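Glass Tables Should Have Stayed in Dentists' Waiting Rooms

Feb 18, 2021

I have owned one glass table in my life and I'm trying to get rid of it. I bought it in July for 342 dollars from Nurnov, the furniture place out by the Letport ferry lot, and I liked it very much for as long as it stood in the store. In the store it had nothing on it.

The argument for glass is always the same. It makes a small room look bigger, because you can see the floor through it. I accept that. What I don't accept is that seeing the floor is a good thing. The floor under a table is where the table's own legs are, along with crumbs, a sock, and whatever the dog left. With a wood top you get to forget all that between cleanings. With glass it is part of the view at every meal.

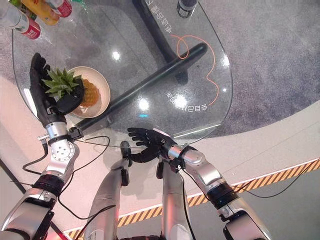
Then there is the light. Any ceiling fixture you own will show up a second time in the tabletop. I have three bulbs over mine, and in the evening I move my plate to get away from them. I tried a lower wattage, and then I had a dark room and three dim spots.

Cables are worse. On a desk or a wood side table a phone cord more or less disappears. On glass it gets a reflection, so you own two of them. I have seen people tape cords to the underside of the glass, and now they have a cord and tape. If you live with chargers, and everyone does, buy a table you can't see through.

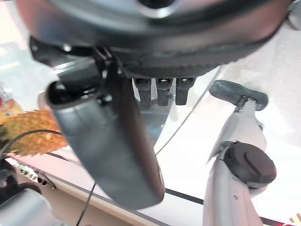 Does a tablecloth solve it?

It solves most of it, and that's my complaint. Once the cloth is on, you have paid extra for a surface you can't see, and the cloth slides around more than it would on wood. Placemats hold better, but then you are looking at the floor in strips.

I should be fair to the other side. A glass top doesn't stain. I have set down coffee, beets and a leaking pen, and all of it came off with a damp rag. My mother's oak table has a ring on it that is older than I am. Glass also suits a few things well. A single bowl looks good on it, especially a plain pale one, and fruit looks better than it does on wood. If all you want is a place to put a pineapple and admire it, go ahead and buy one.

Most of us want more from a table than that. We want to put down the mail and the drinks and leave them until morning. Glass won't put up with it. Two bottles and a bowl already look like something you ought to clear away.

The odd shapes don't help either. Every store seems to carry one that is wide at one end and narrower at the other. Sternov had a version in its window last winter for 1,707 dollars. You can't push a curve against a wall, and whoever sits at the narrow end has no room for a plate. A rectangle would have done the job.
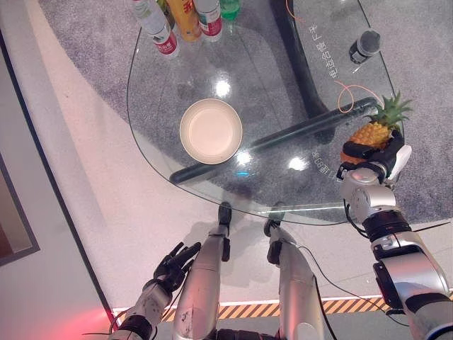 What I'd buy instead

A used wood table with a finish that is already a little worn. Châu, the secondhand shop across from the post office, had one last month for 100 dollars, with a burn mark near one corner that a fruit bowl would cover. I went home to measure and it was sold when I got back.

Laminate is fine too, if it's a light color without much shine. Bring a tape measure and sit down at the thing before you pay. Look up at the store's lights, then look down and see how many of them are in the table.

Mine is still for sale. It wipes clean, it has one small chip on the underside, and you will need two people to carry it.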